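Última revisión: 8/21/24. Puesto de clasificación de ropa, célula Momard. Dudas a Maureen Pickering.

## Preguntas frecuentes — puesta a punto y cuidado

**¿Qué tiene que haber en la mesa antes de empezar?**
Dos cestas azul claro, la ropa suelta en el centro. Nada más. Guantes puestos y trackers bien apretados, el disco al dorso de la mano.
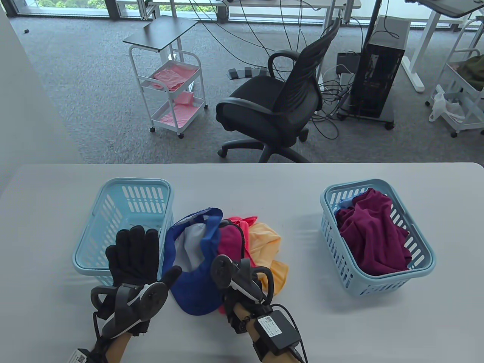
*Guantes con tracker en la mesa de clasificación; cesta izquierda vacía.*

**El tracker baila en la mano. ¿Qué hago?**
Parar. Soltar la correa, recolocar, apretar otra vez. Si sigue igual, cambiar la correa — hay 4 de repuesto en el cajón Tedico.

**¿Y el cable del antebrazo?**
Hacia atrás, con holgura. Que no cruce la mesa. Si tira al estirar el brazo, está demasiado corto.

**¿Cada cuanto se limpian los dedos de la pinza de mano?**
Cada 28 sesiones, o antes si hay pelusa. Paño seco, sin alcohol!! Jahangir Chowdhury lleva el registro.

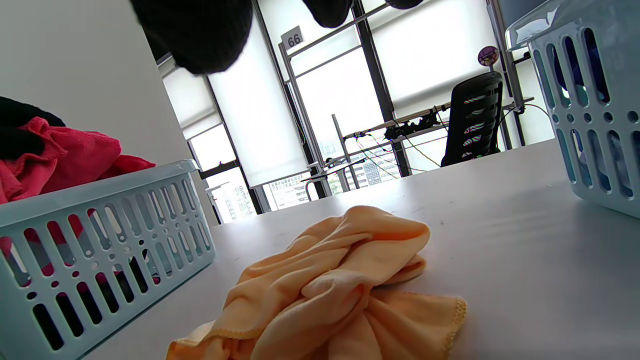 *Pinza sobre la mesa, tela naranja melocotón delante y cesta a la izquierda.*

**Mucho contraluz de las ventanas, ¿afecta?**
Puede. Bajar los estores antes de calibrar y no tocarlos hasta acabar. Si se mueven, repetir calibración.

**La calibración falla. ¿Cuántos intentos?**
3. Después reiniciar Wragg y avisar. No cambiar parametros por cuenta propia.

**¿Se puede usar otra mesa?**
De momento no. La altura está metida en la configuración de Cuter y hay que rehacerla entera.

**¿Dónde apunto una avería?**
En la hoja de la célula, con hora y número de sesión. Las piezas se piden en septiembre, salvo urgencia.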